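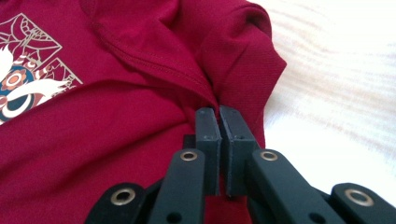 A printed red shirt lying rumpled on a white surface.

The Stutavdale fold is a household method of folding knit shirts, named for the valley town of Stutavdale, where it has long been part of an ordinary laundry day. It is a gentle and rather forgiving way to fold, well loved by people who keep printed shirts for years and would like the picture on the front to last as long as the cloth does.

The shirt is spread on a bed or other soft surface, print side down, and smoothed by hand from the collar toward the hem. Each side is brought in toward the middle with its sleeve laid back on itself, and the hem is then carried up to the collar in one or two turns, depending on the depth of the drawer. Older households in nearby Condton fold to a width of 30 centimeters, while the Khamphan variant, which is rolled at the end, suits a suitcase better than a shelf.
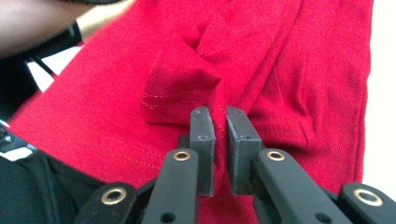

Red knit fabric in loose folds, with two rows of tan stitching along a hem.

The hem gets a good deal of attention in this tradition, and many folders like to pinch it flat along the stitching before making the last turn, so that the finished bundle sits level in a stack. Collars are left soft and are never pressed down hard.

A household booklet called the Nerkier, reissued one September with 64 pages, gives the method alongside notes on sheets and pillowcases, and it kindly reminds beginners that a shirt can always be shaken out and started again.

See also: Laundry; Ironing; Linen closet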